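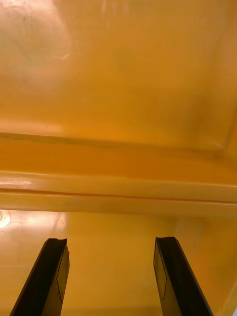 Skedico parts sorting, the February batch. Small gallery, captions when I get a minute. Two arms, both driven by hand for now, every run saved as one example for the learner. Target is 20 good runs per part type – wires are way behind, boards are fine. Bad grabs stay in but get thier own label.

Yellow bins both sides, paper-lined tray in the middle. Red board lower left, wire bundles over on the right. Start spots get shuffled between runs, or should be.

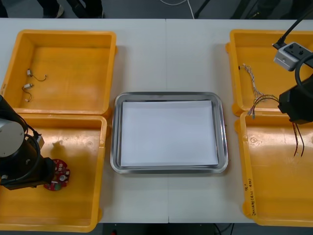

Siddiqui: can we get 7 more with the harness turned the other way? The last model only ever went for one end.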